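Recording Your First Batch of Demonstrations

By Shona Baxter
September 9, 2022

So the arm is bolted down, the cameras are streaming and you want to teach it something. This is my favorite part! The steps below are what we use at Sallis for tabletop kitchen tasks, and they should carry over to most two-finger setups.

Step 1. Write the task as one plain sentence. "Put the strawberry in the colander" is good. "Tidy up the food" will give you five operators doing five different things.

Step 2. Check the wrist view before you record anything. Bring the open gripper down over the target and look at the live feed. You want both fingertips in view, with the target between or beside them. Shiny plastic throws glare, so move a lamp if the bright patches hide too much.

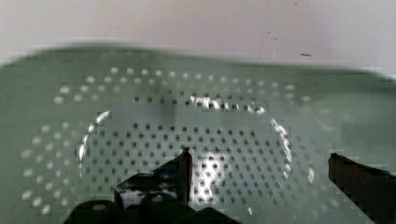

Do the check again at the height where you plan to let go of things. Marianna Bielecka taught me this one – a view that looks great up high can turn to mush once you come in close.

Step 3. Set out the table. Leave in a few items that have nothing to do with the task, and move them between episodes. A policy trained on a bare table gets confused the first time it meets a mug.
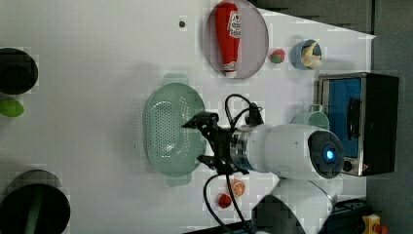 Step 4. Record 60 episodes to start. Keep each one smooth and unhurried, and pause briefly before you close the gripper. If you fumble a grasp but recover, keep the episode, because recoveries are gold. If you bump the table, toss it.

Step 5. Label as you go. We type the task sentence, the operator's initials and a pass or fail into Joven right after each episode. Two minutes later you won't remember which one was the fumble.

Step 6. Replay a handful before you pack up. Hamidreza Vahidi likes to watch them at double speed with both views side by side, and dropped images really jump out that way.

Next page: splitting your episodes for training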